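Curtain rod

A curtain rod (I grew up calling it a curtain pole, and my aunt says drapery rod) is a bar that holds up a curtain over a window, a doorway or a shower. I've been adding to this page on and off for years, so forgive the parts that go on a bit!

Types

The plain round rod is the one most people picture, a straight tube with a knob on each end. The knobs are called finials, and they keep the rings from sliding off. Then there's the tension rod, which has a spring or a screw inside and just squeezes itself between two walls, no drilling (renters love these, me included). Traverse rods have a cord and little sliding carriers. Cafe rods are skinny and cover only the bottom half of a window, and sash rods run along the top and bottom of a door panel.
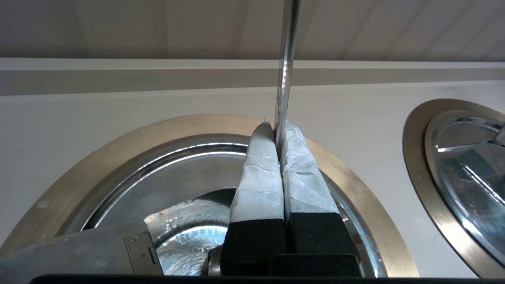 Brackets matter more than people expect. A long rod with heavy curtains will sag in the middle unless it gets a center support, and I learned that in my first apartment in Surnanport with a pair of velvet curtains I still miss. My own rule is 3 brackets for anything wider than the couch. Bezawit Hailu, who taught me to sew, puts hers 6 inches above the window so the room looks taller, and I've copied her ever since.

Materials

Wood, steel, brass and aluminum are all common. Wood is quiet but the rings can drag, so rub a little candle wax along the top. Metal is slicker and noisier. Cheap telescoping rods have a ridge where the two tubes meet, and the rings catch on it every single morning.

See also: Valance, Curtain ring, Shower curtain

Last edited 25/10/2019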